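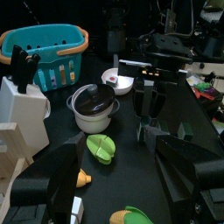 Two-arm tabletop work with toy kitchen items, seen from the wrist of one arm.

Reading time: 7 minutes

Search this site Enter keyword Go

Practice notes for shared tabletop work: an interview with the standards lead at Praron

The second edition of the Obura Practice Notes comes into effect in May. The notes set out how organizations that use small robot arms for handling tasks should prepare a work surface, run a session, stop a session and keep a record of it. They apply to all Praron sites and, by agreement, to the partner laboratory at Purkitz. The standards lead at Praron, who chaired the revision, spoke with us about what has changed and what operators should expect when their sites are reviewed.

The first edition ran to 134 clauses. The second has 32. Asked whether so large a cut had weakened the document, the standards lead said that the reverse was intended. "A clause that operators cannot remember at the bench has very little effect at the bench. We asked each site which clauses they could recite, or at least find, without opening the file. The list was short, and it was much the same list everywhere. Those clauses became the core of the new edition."

Much of the removed material dealt with equipment that most sites no longer use. Other clauses repeated what was already in the manufacturers' manuals. Where a manual is sufficient, the notes now say so and refer the reader to it.

Preparing the surface

The first section concerns the work surface. It requires that the objects for a task be listed before the session and that the list be checked against the table by the person who will run the arms. Items for later tasks must be kept off the table, in a tray or on a separate stand, outside the area the current task requires.

"People tend to think of clutter as a matter of tidiness," the standards lead said. "We treat it as a matter of knowing what the arm can touch. A toy kitchen task may call for a cooker, a bowl and a few pieces of food, and there may well be a basket or a knife block on the table too. All of those can be there legitimately. What we ask is that each one is on the list and that the operator can say what it is there for. If it is part of the background, write down that it is part of the background."

The notes make particular mention of play items. Toy food and toy cookware are widely used in handling work, and several sites had asked whether the listing rule was meant to apply to them. It is. The standards lead explained that toys differ a good deal in size, finish and stiffness, even within one set, and that a substitution made partway through a series should be visible to anyone who reads the record. "If you swap one toy vegetable for another, the task has changed. It may be a small change. Put it down anyway."

Glossy items receive a clause of their own. A shiny lid or a polished tray can return light to a wrist camera, and the notes ask the operator to look at the view from every camera in use before the first movement. No lighting level is prescribed. Sites differ too much for a single figure to be useful, in the view of the working group, and a table that is brighter in the middle than at its edges is acceptable if the items needed for the task can be made out clearly.

Two arms on one table

The longest section deals with two arms that share a surface. Under the first edition, each arm was treated as a separate machine with its own checklist. Operators completed two forms, and neither form asked where the arms might meet.

"That was the most serious gap," the standards lead said. "We had good records of the left arm and good records of the right arm. The part of the table where both could reach belonged to neither form."

The second edition requires the shared area to be agreed on before work begins. It may be marked on the table, drawn on a plan or set in software, as the site prefers. One arm holds priority in that area at any time, and the operator must be able to say which. When both arms need to be there together, as in passing an item from one gripper to the other, the handover is to be listed as a step in its own right and tried once at reduced speed.

Cables are covered in the same section. The notes call for a full sweep of each arm through its planned range, with a person watching the cables and connectors from start to finish. The purpose is to find any loop that could catch on a bracket, on the other arm or on a tall object standing at the back of the table. The sweep must be repeated whenever a camera or bracket has been moved.

We asked whether operators had objected to the time this takes. "Some did, and fairly," was the reply. "The early draft asked for a sweep before every task. Purkitz tried it and told us plainly that people had stopped looking at the cables by the fourth or fifth sweep. They were looking at the clock. We now ask for one at the start of the session and one after any change to the mounting. The people at Purkitz say that they watch those properly."

Stopping

The rules on stopping were also rewritten. Any person in the room may call a stop, including a visitor, and the operator must act on the call before asking about it. The wording to be used is "stop" alone. The first edition offered a choice of four phrases for different levels of concern. According to the standards lead, staff seldom used any but the strongest.

A stop called in good faith is recorded without the name of the person who called it. This point was debated at length. Some members of the working group wanted names kept so that training could be offered to those who called stops often. The majority felt that this would discourage visitors and new staff from speaking up, and the clause was adopted without names.

Following a stop, the table is to be left as it is until the operator has noted the position of both arms and of any item that has tipped, rolled or been dropped. Only then may hands enter the work area. "Reaching in to set a piece of toy corn upright is the most natural thing in the world," the standards lead said. "It is a habit we would like people to lose. Power down the arms first, write the note, then reach."

Keeping the record

All sites now keep their records in Prokska, the session log adopted by Praron during the trial of the draft notes. The trial covered 1262 sessions across the participating sites and produced 1667 log entries, some sessions having more than one. The working group read every entry.

What did they find? The standards lead described the entries as honest and uneven. "Some operators wrote a page. Some wrote 'fine'. The difficulty with 'fine' is that it tells the next person nothing about the table they are walking up to." The log form has been shortened as a result. It asks for the item list, the agreed shared area, any stop, any substitution, and anything left on the table at the end. A free text box remains, and the operator may leave it empty.

The last of those items was added late. During the trial, operators on a second shift sometimes began work on a surface arranged by the first, and assumed that the arrangement was deliberate when it was only what remained. The notes now permit a table to be left set up between sessions, provided that the log says so. A table with no such entry must be cleared and laid out again from the list.

Records are to be kept for as long as the related task is in use at the site. Camera recordings are outside the scope of the notes and remain subject to each site's own policy — a matter on which the standards lead declined to comment further, beyond saying that sites without a written policy should prepare one.

Site reviews

Reviews under the second edition will be carried out by a pair of reviewers, one from the host site and one from elsewhere. They will watch a full session from preparation to close, read a sample of log entries and speak with at least two operators. No score will be given. The reviewers will write down which clauses are being followed, which are not, and whether a clause that is not being followed ought to be kept.

"That last question matters to us," the standards lead said. "If three sites in a row have a sensible reason for ignoring a clause, then the fault may be with the clause. We would much prefer to hear about it in a review than to learn that people have been ticking a box."

Sites may ask for a delay where equipment is being replaced. Requests should be made in writing before the notes come into effect and should state which sections can be met in the meantime. The section on stopping cannot be delayed.

The working group will continue to meet while the first reviews are under way. Two subjects have already been put forward for its attention: work surfaces shared by an arm and a seated person, and the labelling of grippers that look alike when fitted to different arms. On the second, the standards lead said that Purkitz has been trying coloured tape and that a short note on the results will be sent to all sites.

We use cookies to remember your settings and to count visits to this site. Accept Manage settings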